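I have strong feelings about drawers, and I came by them at the Iltdale clinic, where I spent 20 years looking for gauze.

Every treatment cart starts out with a plan. Somebody draws a chart, somebody laminates it, and by January the third drawer holds whatever was in the last person's hand. I don't call this laziness. A wide drawer is an invitation, and we are polite people.

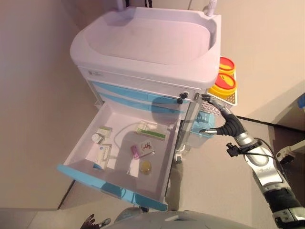 ## In favor of the divider

Small boxes, a bottle on its side, a length of clear tubing wandering through the middle: I know this drawer. I have worked out of its cousins. Divina Umali, who trained me, wanted every drawer split into 8 sections and would re-sort yours while you were still talking to her. I found it insufferable. I also never waited for her to find anything.

So buy the dividers. Leave the top tray alone, though. A person needs somewhere to put things down.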